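The Long Way Home With Small Things

My grandmother kept her buttons in a cookie tin, her receipts in a shoebox, and her train tickets in a drawer that nobody else was allowed to open. When we cleared out her apartment in January, that drawer took my sister and me an entire afternoon. It wasn't hard work, but every ticket had a penciled note on the back, and of course we had to read all of them. "Rain at Botura, good soup." "Met the twins." "Lost glove, found glove." I have been thinking about those tickets ever since, and they are the reason I started asking other people what they bring home from their travels.

Bernadette Fitzgerald has been bringing things home for 30 years, and she has firm ideas about it. She taught geography until she retired, and her kitchen in Navarrete is full of very small items with very long stories. She doesn't care for magnets. She will put up with a postcard if it has been mailed. What she likes best are the scraps that were never meant to be kept – a sugar packet, a bus transfer, the paper band from a bundle of asparagus.

"If it cost me anything, I probably don't remember where I got it," she told me, pouring a third cup of coffee I hadn't asked for and was very glad to have.

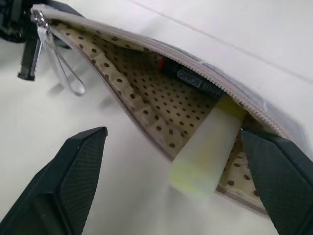
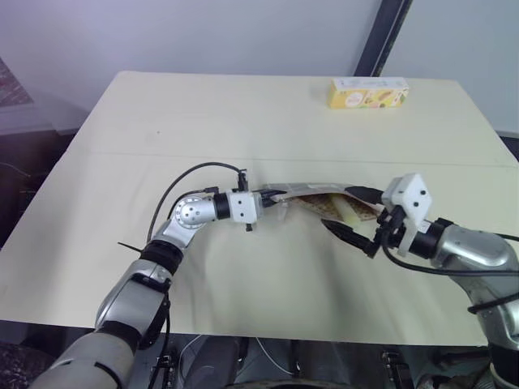
Sorting is where most of us come unstuck, and I include myself in that. I came back from a month away with my scraps spread through every pocket I owned, and by the time I got to them half had gone soft in the wash. Bernadette's rule is one bag per trip, and she means a small one. A zippered pouch with a translucent shell and a polka-dot lining, like the one photographed with its zipper open, would suit her fine. When it's full, you stop collecting. She once walked the coast path near Brorko for 3 weeks and came home with so little in her bag that her daughter thought she'd been robbed.

Then comes the part she calls the sitting down. She makes a pot of tea, empties the bag onto a dish towel, and writes one line about each thing before she lets herself throw any of it away. A good half goes in the trash that same evening, and she doesn't mind a bit. The line in the notebook stays, and sometimes the line is better than the scrap ever was! She read me one about a ferry ticket that made us both laugh until the dog got up and left.

I asked whether she ever worried about losing it all. She told me about the winter the pipes burst, when she had to dry two shelves of notebooks over the backs of the dining chairs. The ink ran on the oldest ones and she can only read every other word, which she says has improved the trip to Bramex no end.

I've started my own notebook now. My grandmother's tickets are in the front of it, pencil side up, and the one about the soup is first.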